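Robot club, last session before Christmas

21/12/2022

We finished for the year at Garnton last night. I've been going since May and the arm (Skeletti, named before I joined) is finally doing jobs I'd call useful practice.

The task this term is bread. Pick up a slice, move it, put it down without squashing it. İlker Aksoy wrote most of the grasping code and I've been looking after the recordings. We have 146 runs saved so far and want 100 more before the spring meet at Mansour. Ditlow are bringing a team too, and they did well last year.

Overlapping slices are still the hard part. The gripper tends to take two at once, or it pushes the whole stack along the plate. İlker wants to come in at a lower angle. I think we should slow the close down first and see. We'll try both in the new year.

I also spent around 10 minutes looking for a cable that was in my coat.

Parts list and wiring notes will go up when I've typed them out.
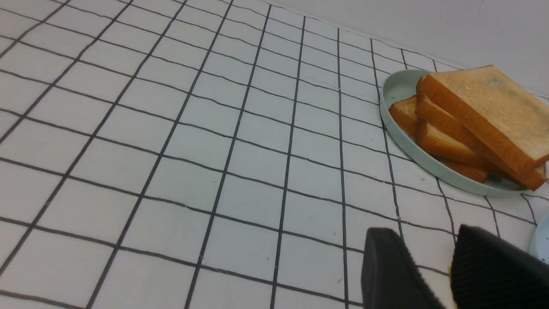
Bread on the green plate, gripper open, seen from the wrist camera.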